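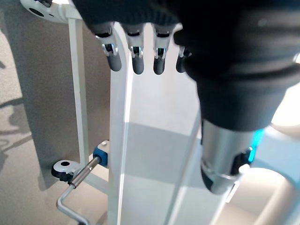
## Painted steel stands and rails: cleaning and adjustment

White painted rails show every fingerprint and oil smear. Most of the damage on them comes from scouring pads, which dull the paint and leave a surface that holds dirt.

**Routine cleaning**

- Dust from the top down with a dry microfiber cloth.
- Wipe with warm water and a few drops of dish soap. Wring the cloth out well — water that runs into a joint stays there.
- Dry at once, including the back faces and the inside corners.
- For black rubber marks, use a white vinyl eraser before trying any solvent.

**Chips**

Sand the edge of the chip with 600 grit, wipe with rubbing alcohol, and brush on two thin coats of enamel. Allow 8 hours between coats. Appliance white is usually a shade colder than shop-furniture white, so test on a hidden face first.

**Sliding adjusters**

1. Support the load before loosening anything.
2. Back the clamp off only until the slide moves.
3. Brush grit out of the track. Apply dry PTFE lubricant, never grease.
4. Set the height, check with a level, and tighten both sides in turns.

Recheck the clamps after a week of use, then every March.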